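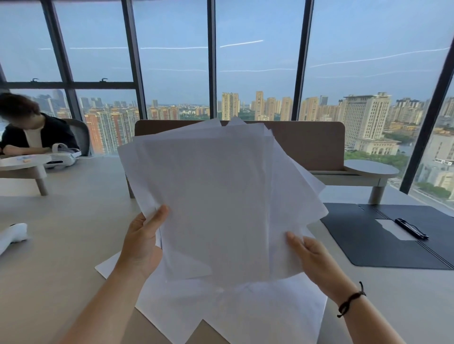

1/ The Olemetti group has released its first results on learning paper handling from human demonstration. The method and main findings are summarized in this thread.

2/ Thin sheets are difficult for robots. They bend, slide over one another and stick together. Most published work uses a single sheet on a clear surface. Our study addresses stacks of paper held in two hands.

3/ Demonstrators squared, fanned and sorted sheets at a table while head-mounted video and hand positions were recorded. The study used 300 demonstrations from 12 people. No robot was present during recording.

4/ Ingeborg Eichhorn and Iddrisu Quartey divided each recording into short phases based on which hand was carrying the weight of the stack. The policy was then trained to predict the next phase before predicting any motion.

5/ On the two-armed test platform, the phased policy completed 45 percent more squaring trials than the same network trained without phases. Fanning improved less. Picking up one sheet from a scattered pile showed no gain.

6/ Jörg Schmieder is reviewing the failed trials. In most of them, the second hand closed before the edges were aligned.

7/ The full report, including the labeling guide, is available from the Vellska office on request. Questions about the recordings should be sent to Sieglinde Oltmanns. A second round with card and envelopes is planned for November.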